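4.2 The bed as a folding table

We had planned to treat wardrobes and shelves as the heart of the study, but the bed quickly stole our attention! Of the 274 folding sessions in the Sibiya set, most took place on a bed, and the reasons people gave were wonderfully practical. A bed is wide, it is close to where the clothes will end up, and it can hold finished and unfinished work at the same time.

Surface matters more than we expected. Umesh Bansal's notes on 27 of the homes show that people who sleep on a firm mat often fold straight on top of it, and several told him that sleeves lie flatter there than on a soft quilt. We also found a lively habit of stacking at the side - folded pieces go to one edge, while the cloth still being worked on stays on the near part of the bed (Figure 2).
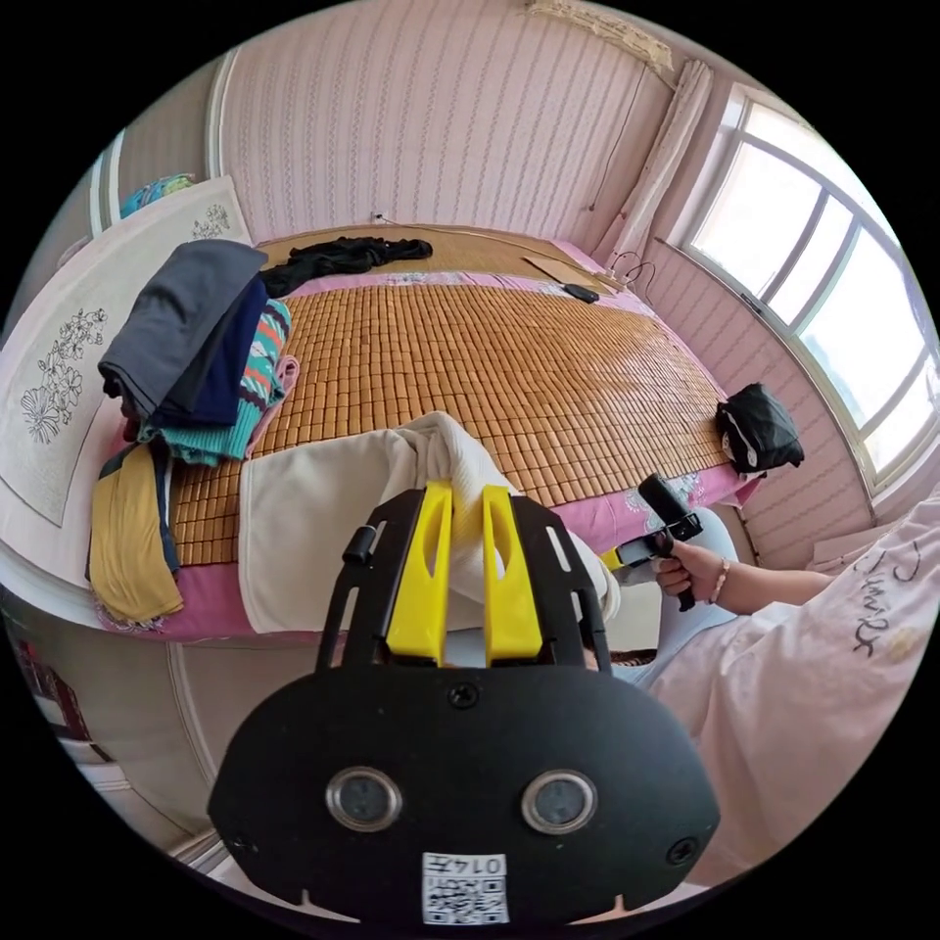

Figure 2. Folding on a bamboo mat laid over a pink floral sheet. Folded clothes are stacked at the left; a large cream cloth lies partly spread on the near part of the mat.

4.3 Where the stacks go next

Stacks rarely stayed on the bed overnight. Upendo Mussa followed 20 of them to their shelves, and two were refolded on the way.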